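살림이야기 > 욕실·세탁 > 수건 이야기방

제목: 줄무늬 수건 개는 법, 삼등분이냐 반반이냐 (그리고 뻣뻣함 문제)

글쓴이: 마루끝햇살

안녕하세요, 늘 눈으로만 읽다가 처음 글을 써 봅니다. 별것 아닌 이야기인데 혼자 며칠을 고민하고 있으려니 답답해서요. 길어질 것 같으니 차 한 잔 옆에 두시고 천천히 읽어 주세요.

저희 집이 5월에 이사를 했어요. 전에 살던 집은 욕실 앞에 깊은 장이 하나 있어서 수건을 아무렇게나 접어 넣어도 문만 닫으면 그만이었는데, 새 집은 벽에 얕은 선반이 붙어 있고 문이 없습니다. 그러니까 수건이 그대로 다 보여요. 처음 며칠은 괜찮았는데 어느 날 화장실 불을 켜고 보니 높이도 제각각, 접힌 방향도 제각각이라 영 마음이 어수선하더라고요. 그래서 이참에 수건 개는 법을 하나로 정해 놓고 식구들에게도 알려 주려고 합니다.

제가 원래 하던 방식은 길게 반, 다시 반, 그다음에 또 반입니다. 친정어머니가 늘 그렇게 하셨고 저도 의심해 본 적이 없어요. 그런데 이렇게 접으면 선반 밖으로 수건이 조금 튀어나옵니다. 지나다니면서 어깨로 툭 치면 떨어지고요. 남편은 길이로 삼등분을 먼저 하고 그걸 다시 삼등분하면 딱 맞는다고 하는데, 제가 해 보면 가운데가 불룩해져서 예쁘지가 않습니다. 남편 말로는 제가 처음에 제대로 안 펴고 시작해서 그렇대요. 그 말이 좀 얄밉긴 했지만 일단 마룻바닥에 쫙 펴 놓고 다시 해 보기로 했습니다.
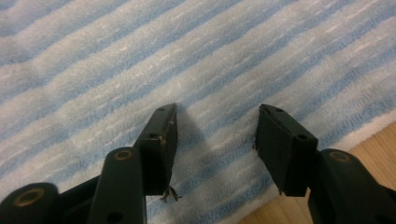 마루에 펴 놓은 파란 줄무늬 수건

이게 저희 집에서 제일 오래 쓴 수건 중 하나예요. 결혼하고 얼마 안 되어 시누이가 준 건데, 상표는 다 지워졌지만 Moschos라는 데 것이었다고 기억합니다. 올이 고리처럼 도톰하게 올라와 있어서 얼굴에 대면 참 좋았는데, 요즘은 빨아서 널면 좀 뻣뻣해요. 그래도 색이 정이 들어서 못 버리겠습니다.

여쭤보고 싶은 건 두 가지입니다. 문 없는 얕은 선반에는 어떻게 개는 게 좋을까요? 그리고 이런 오래된 수건의 뻣뻣함은 어떻게 잡으시나요? 긴 글 읽어 주셔서 고맙습니다.

-----

답글 1 / 소금빵두개

어머, 첫 글 반갑습니다! 저도 문 없는 선반 살이 4년 차예요. 저는 남편분 편입니다(죄송해요). 삼등분이 맞아요. 단, 순서를 바꿔 보세요. 짧은 쪽이 아니라 긴 쪽 가장자리를 먼저 안으로 접어서 폭을 좁힌 다음, 위아래를 가운데로 모으듯이 접고 마지막에 한 번 더 포개는 거예요. 접힌 둥근 면이 앞으로 오게 놓으면 올 끝이 안 보여서 훨씬 말끔합니다. 불룩한 건 손바닥으로 쓸어 주면서 접으면 많이 줄어요. 저는 접을 때마다 한 번씩 쓸어 주는데, 이게 은근히 기분이 좋아서 음악 틀어 놓고 한참을 합니다.

답글 2 / 물레방앗간집

저는 생각이 좀 다릅니다. 도톰한 수건은 삼등분을 하면 두께가 한쪽으로 몰려요. 얇은 수건이면 몰라도요. 저는 그냥 말아서 세워 둡니다. 반으로 접고 돌돌 말면 끝이고 선반 깊이도 걱정할 필요가 없어요. 저희 집에 놀러 온 사람들도 말아 둔 걸 보고 숙소 같다고 좋아하던데요. 아이도 할 수 있습니다. 우리 집 둘째가 수건 담당이에요.

답글 3 / 소금빵두개

마는 건 예쁘긴 한데 꺼내다가 옆의 것까지 굴러떨어지지 않나요? 저는 그래서 포기했어요. 새벽에 잠결에 하나 꺼내다가 세 개가 우르르 굴러서 변기 쪽으로 가는 걸 본 뒤로는 절대 안 합니다. 다시 생각해도 아찔하네요.

답글 4 / 물레방앗간집

그건 느슨하게 마셔서 그래요. 꽉 말고 빈 데 없이 채우면 안 굴러갑니다. 그리고 변기 옆에 선반을 둔 집하고 아닌 집은 사정이 다르지요. 원글님 댁은 욕실 밖인지 안인지에 따라 다를 것 같습니다.

답글 5 / Marin Vukadinović

안녕하세요. 한국에 산 지 11년 된 마린입니다. 글이 어색해도 이해해 주세요. 저희 고향 할머니는 수건에 줄무늬가 있으면 꼭 줄을 맞추어서 접으셨습니다. 줄이 길잡이가 됩니다. 첫 번째 접을 때 줄과 줄이 겹치게 하면 비뚤어지지 않아요. 원글님 수건도 줄이 있으니까 좋은 수건입니다. 무늬 없는 수건은 저는 항상 비뚤게 접습니다. 아내가 다시 접습니다.

답글 6 / 마루끝햇살 (글쓴이)

우와, 벌써 답글이 이렇게 많이 달렸네요! 한 분 한 분 다 고맙습니다. 마린 님 말씀 듣고 방금 줄에 맞춰서 접어 봤는데 정말 훨씬 반듯해요. 흰 줄이 넓고 파란 줄이 좁아서 맞추기도 수월하고요. 몇 년을 쓰면서 그 생각을 못 했네요. 선반은 욕실 안인데 변기하고는 떨어져 있어요. 마는 방법도 오늘 저녁에 해 보고 말씀드릴게요. 남편에게는 아직 삼등분 편이 있다는 얘기를 안 했습니다.

답글 7 / 양말한짝

개는 법은 다들 잘 알려 주셨으니 저는 뻣뻣함 쪽으로요. 혹시 섬유유연제 많이 쓰시나요? 저는 유연제를 끊고 나서 오히려 나아졌어요. 헹굼을 한 번 더 하고, 널기 전에 양쪽을 잡고 스무 번쯤 탁탁 털어 줍니다. 팔이 아프긴 한데 올이 일어나요. 그리고 햇볕에 너무 오래 두지 마시고요. 저는 한여름 땡볕에 하루 종일 널었다가 수건이 판자가 된 적이 있습니다.

답글 8 / 연두네부엌

식초 이야기가 안 나와서 제가 합니다. 마지막 헹굼에 식초를 소주잔 한 잔 정도 넣어 보세요. 냄새는 마르면서 날아가요. 저는 Merkden 수건을 오래 썼는데, 그렇게 하고부터는 좀 보들보들해졌어요.

답글 9 / 양말한짝

식초는 저는 권하고 싶지 않아요. 세탁기 고무 패킹에 안 좋다는 말도 있고, 저희 집은 냄새가 남았습니다. 아이가 수건에서 오이지 냄새가 난다고 울었어요. 구연산을 조금 쓰는 편이 나았습니다.

답글 10 / 연두네부엌

저희는 십 년 가까이 해도 고장이 없었으니 집집마다 다른가 봅니다. 그래도 오이지 냄새는 좀 웃었어요. 많이 넣으신 것 아닐까요?

답글 11 / 밤톨이삼촌

저는 수건을 새로 사라는 쪽입니다. 정든 건 알겠는데 오래된 수건은 물도 잘 안 먹어요. 저는 해마다 한꺼번에 바꾸고 헌 것은 걸레로 내립니다. 무게가 장당 300그램쯤 되는 건 안 마르니까 조금 가벼운 걸로 사세요. 전부 같은 크기로 맞추면 어떻게 개든 선반이 가지런해 보입니다. 문제의 절반은 크기가 제각각이라 생기는 거예요.

답글 12 / 물레방앗간집

크기 맞추라는 말씀은 저도 찬성입니다. 그런데 해마다 다 바꾸는 건 아깝네요. 저 정도로 올이 살아 있어 보이면 한참 더 쓰지 않을까요.

답글 13 / 마루끝햇살 (글쓴이)

저녁 내내 수건만 접다가 왔습니다. 말아 보니 정말 귀여운데 저희 선반에서는 두 줄로 쌓으면 위에 것이 자꾸 내려앉아요. 제가 손이 야무지지 못한 탓인지도 모르겠습니다. 그래서 큰 수건은 소금빵두개 님 방식으로, 손 닦는 작은 것은 말아서 바구니에 담기로 했어요. 크기가 섞여 있는 게 문제라는 말씀도 맞는 것 같아서 나중에 살 때는 맞춰 보려고요. 그래도 줄무늬 수건은 아직 못 보내겠습니다. 시누이가 놀러 오면 꼭 그 수건을 찾거든요.

세탁은 우선 유연제부터 줄이고 탁탁 터는 것부터 해 보겠습니다. 식초는 남편이 오이지 이야기를 듣고 손사래를 치네요.

답글 14 / 소금빵두개

잘됐네요! 남편분께는 결국 말씀하셨나요? 삼등분 이야기요.

답글 15 / 마루끝햇살 (글쓴이)

했습니다. 그랬더니 양말도 자기 방식으로 개자고 해서 지금 협상 중이에요.

-----

이 게시판의 최근 글
욕실 발매트, 매일 세워 두시나요?
얕은 선반에 바구니 넣어 보신 분
이불 커버 혼자 씌우는 요령 (긴 글)
Menstead 빨래건조대 다리가 흔들려요
행주 삶는 냄비 따로 두시는지 궁금합니다
신발장 냄새, 신문지 말고 다른 방법

저희 사이트는 로그인 유지와 방문 통계를 위해 쿠키를 사용합니다. 계속 이용하시면 쿠키 사용에 동의하시는 것으로 봅니다. [동의] [설정 변경]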